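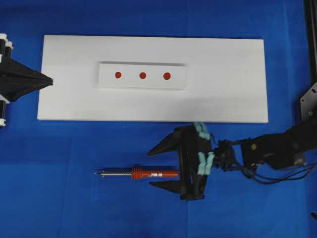 年明けに申し込んでいたGandwood社の見学会に、ようやく行ってきました。うちの工場でも組立の後半を双腕ロボットに任せられないかという話が前々から出ていて、カタログばかり眺めていても予算の組みようがないし、それなら一度見せてもらおう、ということになったのです。

受付を済ませると、まず温かいお茶が出てきて(これが本当にありがたかったです、駅からの道が寒くて寒くて)、それから二階の実演室に案内していただきました。青い作業台の上に白い板があり、その上のブロックに赤い丸が三つ横に並んでいます。手前には赤い柄のドライバーが一本。道具も台もごく普通のもので、大げさな設備を想像していた私は少し拍子抜けして、それからだんだん嬉しくなってきました。これならうちの机でも始められそうです!

担当の方には、ずいぶん長くお金の話にお付き合いいただきました。腕そのものの値段はもちろんですが、見積もりで抜けやすいのは周りのものだそうで、架台、ケーブルの取り回し、指先の交換部品、それに教える側の人の時間。初年度の調整には、こちらの会社でも全部でおよそ363時間かかったとのことで、思わず手帳に大きく書いてしまいました。うちの当初案ではここがまるまるゼロだったのです。

指先については、Videntの標準品とMerkusの細身のもので迷っていると相談したところ、最初は標準品を買って、細いものは使う工具が決まってからでも遅くないですよ、と言っていただきました。ドライバーのように軸の細い道具は、つかむ位置と置き方を先に決めておくと選びやすいそうです。なるほど、工具の一覧を作るのが先でしたね。

リースも選べるそうですが、三年以上使うなら購入のほうが気が楽かなあ、というのが帰り道での私の感想です。架台はTsangにも声をかけて、四月の予算会議までに二社分の見積もりをそろえるつもりでいます。設置場所の床の寸法も測り直さないといけません。

次の見学会の日程はまだ決まっていないそうですが、案内が届いたら、今度は現場の人たちも誘って一緒に伺おうと思います。お茶請けのどら焼きもおいしかったです。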